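## 3. Clothing storage and reuse in the Parmont households

### 3.1 Background to the household visits

The survey results in Section 2 gave us a count of garments owned and an estimate of how often each type was worn. They did not tell us much about what happens to a garment between one wearing and the next. Respondents were asked where they kept clothes that had been worn but were not yet due for washing, and most of them wrote "chair," "floor" or "bed" in the space provided. Several left the question blank. We took this as a sign that the question was badly put, and the household visits were planned partly to make up for it.

Visits were made in two districts of Parmont, Deritz and Brerska. Deritz is the older of the two. Its housing is mostly rented, with small bedrooms and few built-in closets, and many buildings share a basement laundry. Brerska was built up later and most homes there have a washer of their own. Of the 270 households that returned the survey, 151 agreed to a visit. Visits lasted long enough to walk through the bedrooms and the laundry area with one adult member of the household, who was asked to talk about the clothes that were out at the time. People were asked not to tidy up first. Some did anyway, and said so.

Interviews were carried out by Tobias Calloway in Deritz and by Roscoe Nakamura in Brerska. The two interviewers used the same sheet but did not always fill it in the same way. Calloway tended to write down whole sentences, while Nakamura used the categories printed on the sheet and added notes in the margin. Where the two styles could not be matched, the item was dropped.

### 3.2 The in-between garment

We use the term "in-between garment" for any item that has been worn at least once since its last wash and that the owner means to wear again before washing it. The term follows Boateng, whose earlier work on shared laundries in Parmont separated clothes into clean, dirty and in-between. Boateng was mainly interested in machine use and did not follow the third group any further.

Jeans were the most common in-between garment in both districts. Sweaters came next, followed by pajamas and work jackets. Shirts and T-shirts were rarely treated this way, except by people who changed out of work clothes in the evening and wore the same shirt for a few hours on several nights.

When asked how they knew that a pair of jeans was ready for the wash, people mentioned smell, visible dirt, and the way the fabric had stretched at the knees and seat. A few kept to a fixed rule, such as washing after 5 wearings, but most did not count. One woman in Deritz told us she washed hers "when there's room in the load." A man in the same building said that his jeans went in only if they had been rained on or if he had spilled something. Both described this as normal and assumed their neighbors did the same.

The physical state of the garment also played a part in how it was classed. Jeans on a hook or over a chair back were nearly always described as wearable. Jeans that had been bundled up were harder to place, even for the owner (Figure 1).

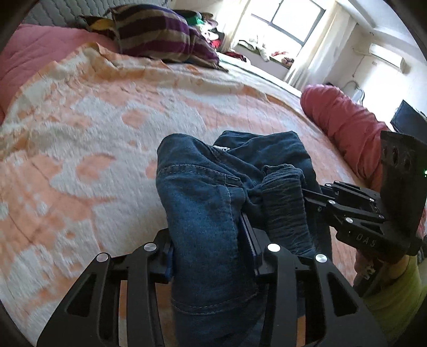

**Figure 1.** Dark indigo jeans with lighter topstitching, folded and crumpled into a thick bundle.

In several homes the person showing us around picked up a bundle of this kind, looked it over, and changed their mind about whether it was clean. Clean clothes that had been left in a pile after drying were sometimes sent back to be washed again for no reason other than having been in a pile. This was mentioned more often in households with children, where clean and worn clothes were more likely to end up in the same spot. We did not set out to measure rewashing of clean clothes and have no reliable figure for it, but it came up often enough that a later study should ask about it directly.

### 3.3 Differences between the districts

We had expected that households without their own washer would keep garments in the in-between state for longer. This was true of jeans and sweaters. It was not true of bedding and towels, which were washed on much the same schedule in both districts. Residents in Deritz who used a basement laundry generally had a fixed day for it, and the load was built around the sheets. Heavier clothes were added if they fit. Jeans were often the first thing left out, as they took a long time to dry and made the load heavy to carry back upstairs.

In Brerska the load was smaller and run more often. Here jeans were commonly washed because they were needed to fill the machine. Two respondents described going through the bedroom to look for "something dark" to make up a load. The same pair of jeans could therefore be washed several times in a month in Brerska and once in Deritz, with no clear difference in how often it was worn.

Drying was a second source of difference. Most Deritz households dried at least part of their wash indoors on a rack. Racks were put up in bedrooms or hallways, and the clothes on them were often taken straight from the rack and worn. These garments were never folded or put away, and their owners did not count them as stored. This helps explain the low figures for drawer and closet use reported by Deritz respondents in the survey.

### 3.4 Limits of the visit data

The visits were made in July, when fewer sweaters and jackets are in use, and the share of in-between garments would likely be higher in winter. Households that agreed to a visit may also have been more at ease with the state of their bedrooms than those that declined. Only one adult was interviewed in each home, and in shared households that person was sometimes guessing about clothes that belonged to someone else. Nakamura's notes record a number of cases in which a second member of the household came in partway through and corrected the first. We kept the corrected answer in each of these cases.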